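3.2 Collecting demonstrations by remote control

The demonstrations used in this study were given by two operators, who drove the vehicle from a desk in the Clivura building by means of a steering wheel, two pedals and a screen. The vehicle itself is a small four-wheeled carrier built by Fröhlich for moving goods between the halls of large sites. No change was made to its motors or brakes. A control unit from Skendora was added to receive the operator's commands and to store them together with the pictures from the camera.

Each demonstration began with the vehicle at rest and ended when the operator brought it to a stop at an agreed point. The operators were told to keep to the middle of the road unless something lay in the way, to slow down before bends, and to stop whenever the picture on the screen was lost. They were given no further rules. Earlier trials at the Dundmont site, held in March, had shown that operators who followed a long list of instructions steered in short, sudden movements, and that the policy learned from their runs copied this habit. A freer style of driving gave smoother steering commands, although the two operators then differed more from each other in how they approached a bend.

In total, 600 demonstrations were stored. Before the first session, each operator practised for 15 minutes without recording. The first 31 runs were used to check the timing of the commands against the pictures and are not part of the training set. During this check a delay was found between the movement of the wheel and the stored steering angle; it was removed by moving the two records against each other, and all later runs were treated in the same way. Runs in which the operator gave up control or pressed the stop button by mistake were kept, but were marked so that they could be left out of training.

A second way of showing the task was also tried. In this case a person walked beside the vehicle and guided it with a handle fixed to its front, while the motors were set to give way to the hand. Guiding by hand proved useful for narrow gates and for the last few metres before a loading point, where the operators at the desk often judged the distance badly. On open roads it offered no clear gain, and it was tiring for the person at the handle. We therefore used it only for the parts of the route in which exact placing mattered.

The policy receives a single picture and returns a steering angle and a target speed. No map is given to it, and the edges of the road are not marked by hand at any stage. The limits of the surface must be learned from what the operators did when they saw it. A straight road between grass verges would seem to be the simplest case, but it is also the one in which poor picture quality does the most harm, as a small error in direction is carried forward over a long distance.
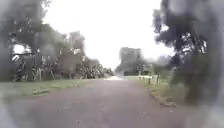 Figure 4. Road view with strong blur. The asphalt narrows towards the horizon between two grass verges, with short dark posts along the right-hand side.

For this reason, blurred pictures were not removed from the training set. Mareike Kettler, who gave the larger share of the demonstrations, noted after the first sessions that she steered by the difference in tone between road and grass whenever fine detail was missing - a cue that is also open to the policy. Leaving such pictures out would have kept this part of her driving from being learned.

The stored commands were smoothed over 5 successive values before training. Malte Steinbach checked the smoothed values against the original records and found that sharp stops had been softened too much. Braking commands were therefore left as recorded, and smoothing was applied to steering alone. The effect of this choice on the stopping distance is treated in Section 4.1, together with the results for the runs guided by hand.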